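Putting away: worktop order in a small kitchen
Speaker notes, 20-minute slot. Ratesari evening series, second talk.

Slide 1. Title

Wait for the door to close. Name, thanks to Hafiz Tjoa for the room. Say at the start that the handout carries the shelf measurements, so people need not copy them down.

The subject tonight is the ten minutes after a meal when everything is out and has to go somewhere. Washing up is a separate talk (Retno Hidayat has that one in March). Assume for now that things are clean.

Slide 2. Terms

Three terms, used the same way all evening.

Footprint: the area a thing covers when it stands as it will be stored. A plate stored flat has a large footprint and little height. The same plate in an upright rack has a narrow footprint and needs the full diameter above it.

Parking: putting a thing down somewhere because the hand needs to be free. Most of what is on a worktop at any moment is parked.

Home: the one place a thing goes back to. If it has two, write down one and drop the other.

Slide 3. The test kitchen

Plunau, ground floor. Galley plan, one run of units on each side. Clear worktop 130 cm long on the hob side, 57 cm deep. Wall cupboards start 57 cm above the worktop as well, which is coincidence but causes confusion in the drawings, so point at the right arrow.

Gap between the two runs: 90 cm. Two people can pass if neither has an oven door open.

The drawer units are Madititz, the older pattern with side runners. They do not come out fully. The rear of each drawer is in practice lost for anything used daily. I keep spare lids there.

Slide 4. Order of work

Read the slide, then expand.

Food first. Then anything that can roll or tip. Then the wide flat pieces. Then hollow pieces. Small loose items last.

The usual objection is that the big things should go first, as they free the most surface. They do, but you end up reaching past bottles to lift a plate, and the bottles go over. I ran it both ways in my own kitchen for a month and kept the order on the slide.

Slide 5. Flat pieces

Stack by diameter, largest at the bottom. No mixing of rimmed and rimless plates in one stack; the stack leans and the top plate slides when the cupboard door is pulled.

Maximum stack height in the Plunau cupboard is set by the hand, not by the shelf above. You need room for the fingers over the top piece and room to lift it clear. Demonstrate with the Dufour plates if they have arrived. If not, use the lids.

Slide 6. Hollow pieces

Pots, mugs, colanders, bowls. Three questions for each: does it nest, does the handle project, does it hold water after rinsing.

A mug does not nest. Store it mouth down on a ventilated shelf or mouth up in a closed one. Handles all to one side, the same side, at an angle to the shelf edge. On a 90 cm shelf this gains one more mug per row.

A pot nests if the handles are short. Long handles go towards the back corner, never over the edge.

A colander is the awkward one. It is wide, it has a rim that projects, and the holes keep water longer than people expect. It nests inside a larger pot but should not go in until it is dry. Hang it if there is a hook. In Plunau there is not, and it lives over the pot on the lower left shelf, base upwards.

Slide 7. Bottles and condiments

Upright, label forward, in a tray with a raised edge. The tray matters more than the cupboard. A sauce bottle that is parked on its side will have the cap end wiped twice and the shelf under it once.

Squeeze bottles stored on the cap need a flat cap. Check before you commit the shelf to it.

Slide 8. Worked case

Leave this one up for a full minute and let them look before speaking.

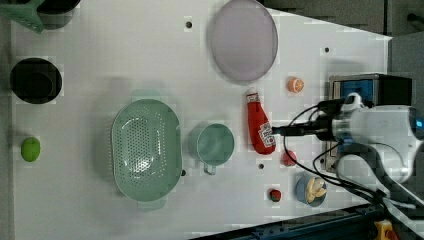
Retno Hidayat wrote back on the draft slides that the colander should be moved before the plate, whatever slide 4 says, as two people working together will always have one of them holding the drying cloth and waiting for it. She would also give it a home near the sink and accept the longer reach for the mugs. I have left the order as it is for one person working alone and added her version to the handout for two.

Take the room through it by class:

Food goes first. The green fruit and the orange half.
Next the ketchup bottle, to the tray, upright.
Then the lavender plate, to the flat stack.
Then the hollow pieces. Black pot, then the colander over it if dry, then the mug.

Ask which piece they would have taken first. Expect the plate. Ask what is then left lying on its side.

Note that the colander and mug match in colour. Colour is no guide to storage. Sets get kept together out of habit, and the mug ends up on the pot shelf, where it takes the space of a second lid.

Slide 9. Shelf heights

Figures are on the handout. Say only the rule: fit the shelf to the tallest piece that lives there plus a hand. For the Plunau mug shelf the clearance came out at 20 mm over the hand, and that has been comfortable.

If the pegs are at fixed steps, round up. Rounding down is how rims get chipped.

Slide 10. What I have not solved

Lids. Filed upright in a rack they rattle; stacked they slide. A strip of cork along the rack base reduces the noise but collects crumbs.

The worktop corner beside the wall. Everything parked there stays there. A board leaning in the corner keeps it clear, until the board itself becomes the thing that is parked.

Oval pieces. They waste space on any rectangular shelf. Long axis front to back is the better of the two positions in a deep cupboard, across the shelf in a shallow one.

Slide 11. Questions

Likely ones, with short answers.

Open shelves or doors? Doors near the hob, for grease. Elsewhere no strong view.

Drawer liners? Yes, ribbed, cut 20 mm short at the front so they do not ride up over the edge.

How long does it take? In my kitchen, one person, less than the ten minutes — longer if the rack was full beforehand.

Handouts are on the table by the door. Projector remote goes back to Hafiz.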